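Colour sorting (materials handling)

Colour sorting is the separation of mixed solid items into groups according to their surface colour. It is used in plastics recycling, in food processing and in the grading of glass, and it may be done by hand or by machine. The term is usually kept for dry, loose goods - the separation of dyes in liquids is treated under chromatography.

Principle

A sorter compares each item with one or more reference colours and accepts or rejects it within a set tolerance. In manual work the reference is a painted card or a moulded plaque kept under the same lamp as the goods. In machine work it is a stored range of values, often expressed as hue, saturation and lightness. Hue is the most useful of the three for strongly coloured plastics, as it changes little between the lit and shaded sides of a piece.

Neighbouring hues

Pairs that lie close together on the colour circle, such as orange and yellow, need a narrower tolerance than pairs that lie far apart. Gloss adds to the difficulty: a highlight on a smooth surface reads as pale or white whatever the material beneath it.
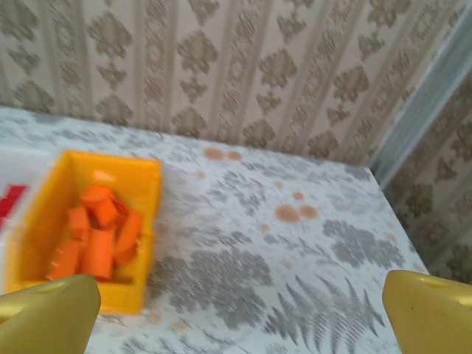
Orange pieces in a yellow bin. Dalia Org / Tiltholm Handbook of Sorting, 2020-04-19

Light reflected from a coloured container can also shift the reading of the goods inside it. The Tiltholm method therefore takes readings on a neutral grey tray, with the lamp warmed up for 2 minutes and a batch limit of 100 items.

Manual sorting

Hand sorting remains common where batches are small or shapes vary widely. In a trial at the Wikow works, Deividas Navickas recorded 915 items sorted by one operator in a single session, of which 140 were passed to a second check. Most of these were faded or marked with more than one colour.

Machine sorting

The Jadach sorter drops items past a line camera and removes rejects with a jet of air. The later Okonkwo type uses a belt and a hinged flap, and handles heavier pieces at a lower rate.

See also: Density separation; Sieve; Tolerance (engineering)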